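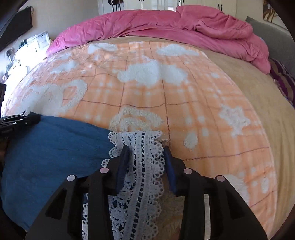 About Womia

We collect examples for robots that need to learn housework. Small company, lots of laundry. Started in July with two grippers and a borrowed spare room, now we send people out to real homes and they work with whatever's on the bed.

How it goes – one person, a gripper in each hand, a camera on the gripper. Pick up, fold, put down, mess it up again. Each go is one example. 90 good ones from a home is a decent day. Then they go to the Sinimgate office to get checked and labeled, and the bad ones get tossed.

Cloth is most of what we do. Denim, lace, fleece, big fluffy stuff. Stiff things next to floppy things, becuase a system that only ever saw towels is no use to anyone with jeans.

What we've got so far:
Zamirov – our bedroom set, 1,000 examples, bedding and clothes
Veloso – kitchens, just getting going
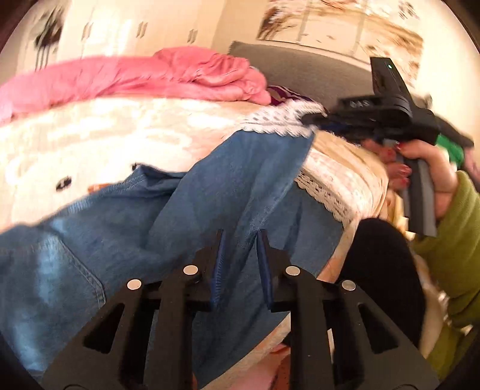 Collectors get paid by the hour, not by the example. Rushed folds make bad data and we'd rather have fewer. Training takes a morning, we bring the gear, you dont need to know any robotics.

Want to collect with us, or need a set for your own lab? Use the contact form. We're slow on Fridays.

Page updated September 8, 2022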